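Thread, because three people asked after I complained in the comments: does the viral "hang it by the corners" folding method work on things with a lining? I have opinions and a pile of laundry. 1/

2/ Background for anyone new. The method is from that Ruggiero folding course everyone was passing around in November. You pick a thing up by its two top corners, let it hang, lower it so the bottom edge touches the table first, then lay it back toward you. Supposedly it comes down flat every time.

3/ Supposedly. The demo uses a pillowcase. A pressed pillowcase. I could drop a pressed pillowcase down a flight of stairs and it would land flat.

4/ My laundry is not pressed pillowcases. It's towels, napkins, old curtains, and a blue cloth with a white layer behind it that has never once behaved. If a method can handle that one, I'll shut up and pay for the course.

5/ The price, by the way, is 42 dollars. For folding. My grandmother taught me for free and threw in lunch.

6/ Claim one: letting it hang "releases" the wrinkles. I've been hanging stuff by its corners before folding for weeks now. Small wrinkles, maybe. A crease that got baked in at the bottom of the basket just hangs there with you, looking at you.

7/ Claim two: the top edge goes straight if you pull the corners apart. Fine, on a single layer. On anything floppy you get a bunch between your hands, and if you pull harder you get a slightly tighter bunch.

8/ Claim three, the one that really bugs me: "the bottom edge sets the line for the whole fold." OK, which bottom edge? On a lined piece there are two fabrics down there and they don't have to agree.

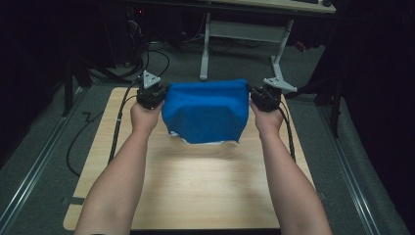
9/ The hanging stage with the blue one. Soft folds down the front, top edge a bit bunched, and the white showing in a crumpled strip along the bottom. Now tell me which edge sets the line. The blue or the white? The course does not say. I checked the comments under the lesson too, all 6 of them, and three are people asking where the download button is.

10/ My guess, and it's only a guess, is that you're supposed to go by the outer fabric and tuck the rest. Which means the method for lined cloth is "use the method, then fix it by hand." I already had that method.

11/ Viola Colombo (she does alterations over in Mesilton and has more patience than I do) wrote back when I asked her. Her take: forget the bottom edge, lay the piece face down, smooth the lining first, then fold as if it were one layer. No hanging at all.

12/ I like that better, mostly because my arms get tired. Try holding a lined curtain at chest height while you line up the hem. Now do the other five.

13/ To be fair to the corner people, there is one thing I'll give them. Hanging shows you the shape before you commit. If one side is longer than the other you see it right away, and you can swap your grip instead of folding the whole thing and finding a tail sticking out.

14/ I'll also give them towels. Bath towels came out nicer. Hand towels, no difference that I could see, and I looked.

15/ Somebody is going to say the table matters. Yes. I've done this on a bed and it's hopeless, the cover moves along with whatever you're folding. A hard, smooth top is better. But on a smooth top thin cloth slides when you lay it down, so you fix one thing and pick up another.

16/ Somebody else will say starch. No. I am not starching things that live in a drawer.

17/ And please stop sending me the clip with 2708 likes. It's the same pillowcase. Watch the cut right before the last fold – the hem is crooked, then it isn't. I'd like to see those few seconds.

18/ Also seen going around: a "folding board" from Dromness that's meant to solve all this. It's a flat board with hinges. It's for T-shirts. I don't know why it keeps coming up under posts on linens, but if you've used one on anything with a lining, tell me how that went.

19/ Where I've landed for now:
Towels – corners, sure.
Napkins – whatever, they're napkins.
Curtains – get a second person.
Anything lined – face down, smooth, fold. Viola's way.

20/ Reply to a few of you at once: yes, I know you can baste the lining to the hem so the layers stay together. Viola mentioned it too. A few loose stitches, she says, and not too tight or the front puckers. I have not done this. I own one needle and I'm not sure where it is.

21/ And to the person from Prundville who says I'm "overthinking a rag": it's a thread about folding, what did you come here for?

22/ Still taking evidence. If you have video of the corner method on a lined piece, start to finish, no cuts, send it. I'll watch the whole thing, and if it lands flat I'll post it here with my name under it.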